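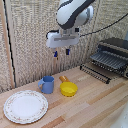

Care of a Wood Countertop Around the Dish Rack

Piltham Kitchen Notes, revised September 2024

A counter made of glued wood strips takes most of its wear in one small area: the strip between the sink and the wall where dishes are set down to dry. The notes below cover an oiled finish only. Varnished tops are treated separately under Sealed Surfaces.

Checking the finish

Put a few drops of water on the wood near the back edge and leave them for ten minutes. If they stand as beads, the oil is sound. If they flatten and leave a darker spot, the surface is due for a coat. Test in more than one spot. Color is a poor guide, as neighboring boards in the same top can run from cream to honey and will darken at different rates.

Oiling

Clear the counter completely. Wash with a damp cloth and a little dish soap, wipe again with plain water, and let the wood dry overnight. Sand raised grain by hand with 180 grit, always along the boards. Remove the dust.

Apply food-safe mineral oil with a lint-free cloth. A 500 ml bottle covers a counter of ordinary length twice, with some left for touch-ups. Leave the first coat 2 hours, wipe off the excess, repeat. Keep dishes off the wood until the next day. Rags used with mineral oil can be washed; rags used with linseed or tung oil must be laid flat outdoors to dry before they are thrown out, as they can heat up and catch fire when bunched.

Placing the rack

A wire rack belongs at the back of the counter, with the front left free for stacking and wiping down. Metal feet or rails that rest directly on oiled wood leave gray marks where water collects. Fit rubber caps or set a tray underneath, and lift the rack once a day to wipe below it.

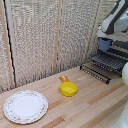

Plates go in the upright slots, cups upside down at a slight tilt so that air gets in. Plates with a scalloped rim need a wider slot than plain ones. If the rim binds, skip a slot. Painted floral borders should be washed by hand with a soft sponge unless the maker marks the plate dishwasher safe.

Play dishes can be washed along with the rest in warm water. Keep them out of the lower dishwasher rack, and do not leave thin plastic near a hot burner.

The seam at the wall

Where the counter meets the wall, run a finger along the joint every April and again in the fall. Soft or missing sealant should be cut out and replaced. Textured wall coverings hold splashes; blot them, do not scrub.

Gray marks that are already in the wood respond to oxalic acid cleaner, used with gloves and rinsed twice. Re-oil the treated patch after it has dried overnight.

Text: Deividas Kalniņš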